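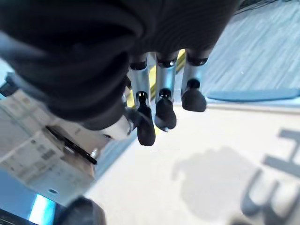

Three metal fingers with black rubbery tips, reaching down next to a white box.

Meet the Robot Hands at My Job

I work in a warehouse in a town called Bodcombe. The company is named Zinholm, and we mail out boxes all day long. Your new lunch box might have come from a building like ours. So might your dad's socks!

When I started, people did every bit of the work. I walked up and down the shelves with a cart, found the thing somebody ordered, carried it to a table and packed it. Then I did it again. And again. On a busy shift I walked so far that my feet hummed at night.

Then in September the robots came. We call the whole system Cloneo, because that's the name on the paperwork, and it kind of stuck.

What does a robot hand do?

Mostly it picks things up and puts them down. That sounds easy, right? Try this. Pick up an egg, then a heavy book. Did you squeeze both of them the same way? I bet you didn't. Your brain worked it out so fast you never noticed. A robot has to be taught that, and teaching takes a lot of tries. Ours practiced with 2000 boxes before it was allowed to help with real orders.

Look at the fingertips in the photo. See how they're rounded and black, and the parts above them are shiny silver? Bare metal can be slippery (think of trying to pick up a grape with two spoons). Rubbery tips help a hand hold on.

Robot fingers can do the same move all day and they don't get sore. My hands can't do that. I had a bad wrist for a whole winter once, and I was only lifting shampoo.

What can't it do?

Lots! If a bag of rice splits open, the robot doesn't know it's a mess. If a label is on crooked, it can get stuck. It can't tell that a customer wrote "please hurry, it's a birthday present." A person has to step in - and that person is often me.

So what do I do now?

My job has a new name. I'm a robot helper, and there are 7 of us on my shift. I watch the machines, fix little problems, and check boxes that look wrong. I had to go to classes for 3 weeks to learn how, with homework and everything. I was nervous! I hadn't done homework since I was a teenager.

Our building sends out 1170 boxes on a normal day, and I walk a lot less than I used to.

Is everybody happy about it?

No, and I think it's fair to tell you that. Some of my friends liked the old job better. They liked moving around and talking at the packing tables. It's quieter now. A few people moved to our other building, over by the Ostrowski bakery, where the packing is still done by hand. One friend left to drive a school bus. When a machine takes over part of a job, grown-ups have to talk about what happens to the people who did it, and those talks can be hard. We had plenty of them in our break room.

I like my new job, most days. I do miss the cart, though. It had one squeaky wheel, and everyone could hear me coming.

Something to try at home

Put a thick winter glove on and try to pick up a coin, a spoon and a sock. Which one was hardest? Now close your eyes and try again.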